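Skilow valley says no to the gas plant, 62 to 44
2025-01-06

Well, I stayed up way too late for this one, but I'm glad I did! The Skilow town meeting voted 62 to 44 last night against leasing the old Handerel quarry for a gas-fired power plant, and I've never heard that hall so loud.

If you missed the start of all this, the plan landed in September with a glossy brochure and a promise of 12 permanent jobs. Our little group (eight of us at first, mostly neighbors from Malhotra Road) began knocking on doors that same week. We wanted the town to look at wind on the Plernen ridge before signing anything, and the selectmen kept telling us there wasn't time.

Thomas Dal Bello spoke for our side and went over his limit, twice, but people let him finish. He read the cooling water numbers straight out of the company's own application, and you could hear folks muttering in the back rows. The company's lawyer said they'd "review their options," so I guess we'll be hearing from them again.

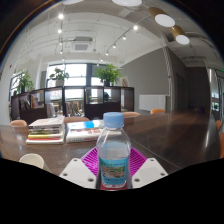 Water is what we take up next, because the quarry wells are still zoned for industrial use and that has to change before spring. Come to the library basement and help us write the petition. There's coffee, or bottled water in clear plastic with a light blue cap and a turquoise label if you're off caffeine like me, and please bring your own pen, we're always short!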